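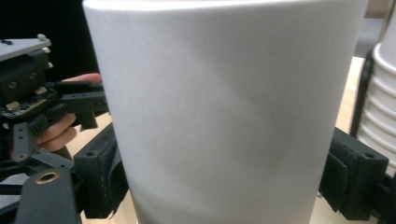 Questions about the Kikville council recall vote

Who can sign the recall petition?
Every voter who is registered in Kikville can sign one time. If you moved here after the last election, please update your address first — otherwise the clerk will not count your signature.

How many signatures are needed?
The petition needs 785 valid signatures. We hope to collect more, as some are always rejected.

Which council members are named in it?
Only 2 of them, Wei and Cekley. The other members stay in their seats, whatever is the result.

Can I take my name back?
Yes. Write a short letter to the clerk before the petition is handed in. An email is not enough.

Where can I sign?
At our table outside the library, every Sunday until 4 in the afternoon. Yi-chun Tai has also the forms in Spanish.

Is your group connected to a party?
No. Our members vote for different parties, and we take no party money.

Whom do I contact with other questions?
Please ask for Sofia Mavromatis at the table.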